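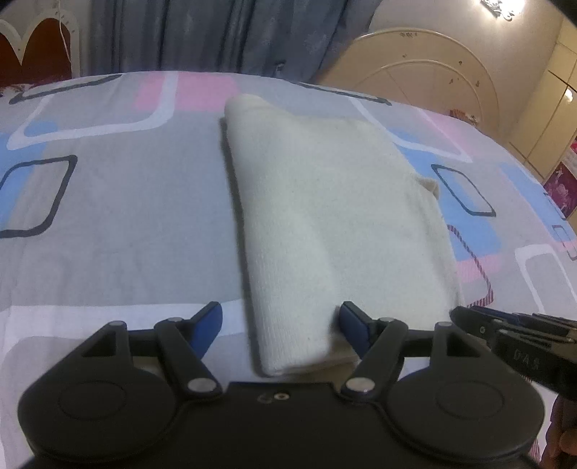

The lodgers of the upper floor wished it to be recorded that the bell had rung again in the night, and that they had not been consulted.

The Residence at Drirnimden received the objection in writing and placed it in the register, where it became entry 327. The bell had hung above the east stair since the house was a school. It had no rope. Under the terms of the lease from Majali Estates, it could be neither removed nor repaired, and the Residence had accordingly done neither.

A notice was posted in the hall on October 1, 2024. It stated that the bell was not in use, that residents who heard it should remain in their rooms, and that breakfast would be served at the usual hour. The notice was signed on behalf of the management – the signature was not legible – and a copy was sent to the landlord's office in Kerkimlow.

The office replied within the week. It thanked the Residence for its letter and asked which bell was meant. According to the inventory, the bell at Drirnimden had been sold in August, many years before the present lease, for the sum of 657 pounds. The buyer had collected it by cart. A receipt was enclosed.

The management considered the receipt at some length. It then went up the east stair with a lamp and a stepladder, and found an iron bracket, a quantity of old swallows' nests and a clean round patch on the ceiling where something had once kept off the dust.

It was decided that the residents should be told. A second notice was drafted, stating that there was no bell. The lodgers of the upper floor asked for one amendment, which was granted after discussion, and the text was pinned beside the first.

Residents are informed that there is no bell, it read. When it rings, they may come down to the kitchen, where a fire will be kept and tea provided until it stops.

That night eleven people came down in their coats. The management put the large kettle on and brought in more chairs from the dining room.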